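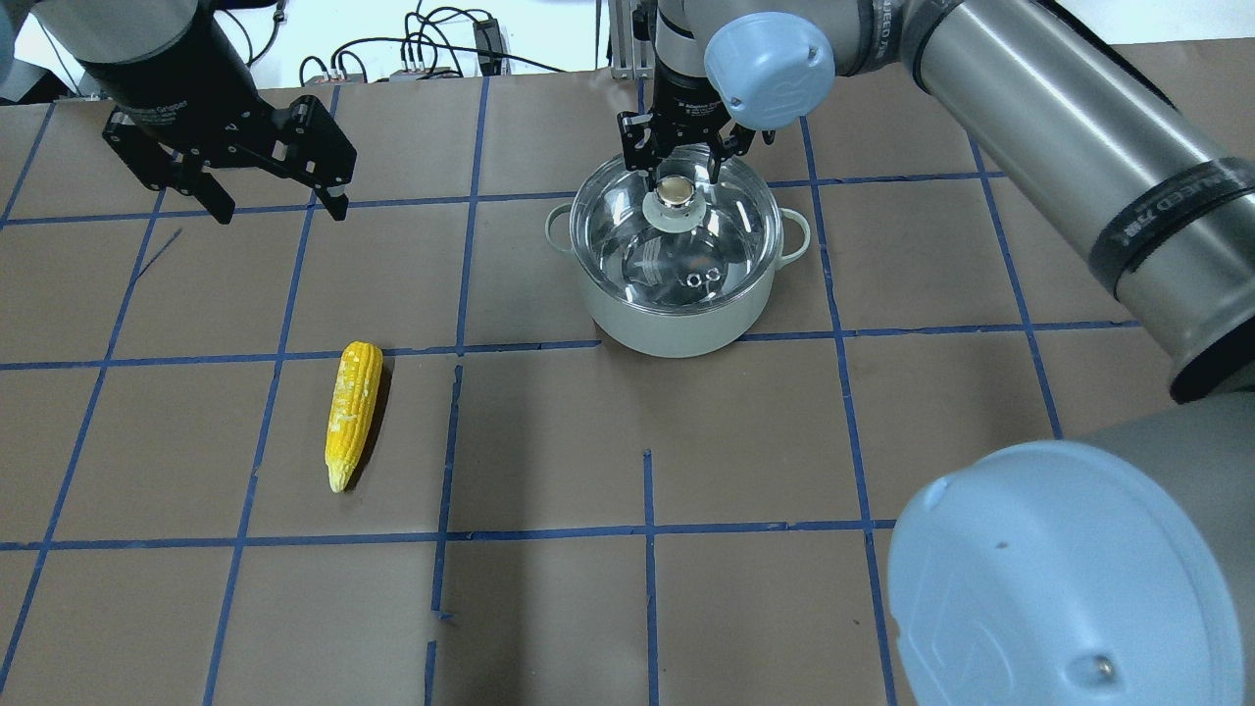 4. Setting up the cell and keeping it in order

4.1 The bench

The Tavevero cell is a modest thing as bimanual cells go, and most of what we have learnt about it has been learnt with a roll of tape in one hand. Two arms share one long bench covered in brown paper, and the paper carries a grid of blue painter's tape that tells the operator where each object ought to start. We chose paper over a printed mat after some discussion (Cyprian Pawlak was in favour of the mat, and still is), chiefly for the pleasure of being able to throw it away. When a sheet wrinkles badly or tears we lift the tape, roll out a fresh length, clamp the near edge and lay the grid again from the same corner. With two people and a long straightedge it takes 33 minutes, and a good deal longer with one.

The order of laying matters more than we first thought. We put down the long strips first, working outwards from the clamped edge, and only then the strips that cross them, pressing each crossing flat with a thumbnail. A crossing that stands proud of the paper will sooner or later be met by a fingertip. The grippers come down low when they pick up small toys, and a slotted finger is quite capable of catching a loose edge and carrying it off into the next cell. Our rule is that a start position may wander by 2 mm from its marked place before the strip has to be relaid, and we check it with a card template kept on a hook by the door.

We inspect the grid every 200 episodes, and after any episode in which a finger has touched the table. A good deal of this can be done from the operator's chair by opening the gripper, bringing the arm over each square in turn and looking through the wrist camera. The view is close enough to show nicks and ragged edges in the tape, as in Figure 1, and it has the further merit of showing the fingers themselves, so that a crooked tip and a crooked strip can be caught in the same pass. Scuffs and smudges on a square are noted in the log and left alone unless they begin to trouble the detector. Breaks in the tape are patched by laying a new strip over the whole length of the old one, never a short piece over the gap, which only gives the fingers two more ends to find.

Figure 1. Wrist view of the grid with the gripper open. The tape edges are uneven, and the strip just right of centre has a small break below the upper crossing. The paler square shows light scratches and smudges.

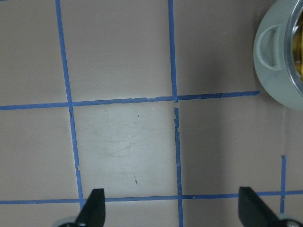

4.2 Checking the two arms against one another

Once the grid is sound we turn to the arms. Each has its own base plate, and each is calibrated separately, so there is always the chance that both are quite happy alone and disagree when they are asked to work over the same pot. We had a week in January when exactly this was going on. Every single-arm test passed, and yet the lid kept coming down on the rim a little to one side, and we spent far too long blaming the lid before somebody put a spanner to the base bolts.

Our morning check is therefore a shared one, and we use the cooking pot for it, partly out of habit and partly for the good sense of testing the cell on something it has to handle anyway. One arm takes the glass lid by its knob and holds it clear. The other reaches into the pot with a soft object in its fingers. The operator stops both arms there for 60 seconds and watches for creep, with particular attention to the lid, where even a slight droop is easy to spot against the rim. If either arm drifts we tighten the base bolts, run the Dotcombe calibration routine on that arm, and repeat the whole thing from the beginning. It is tempting to repeat only the half that failed, and we would gently advise against it.

Before the check we also follow the cables along the links by hand, with the power off, feeling for any strap that has worked round. A strap in the wrong place can pull at the elbow when the arm is stretched out, and the readings this gives look remarkably like a calibration fault.

Figure 2. The shared check. The left gripper holds the lid by its knob while the right one reaches into the pot, with a yellow object between its fingers. 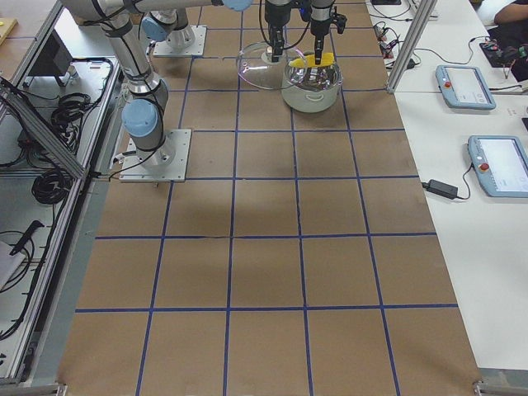

Milovan Petkov asked, on reading a draft of this section, whether a minute's hold was long enough, given that slow drift on the Sevier cell had shown itself only after the arms had warmed up. It is a fair point, and we have since added a second hold after the midday break, using the same pot and the same pose. The afternoon readings are kept in a separate column of the log so that they can be set beside the morning ones, and the bolts are now checked before the calibration routine is run at either hour.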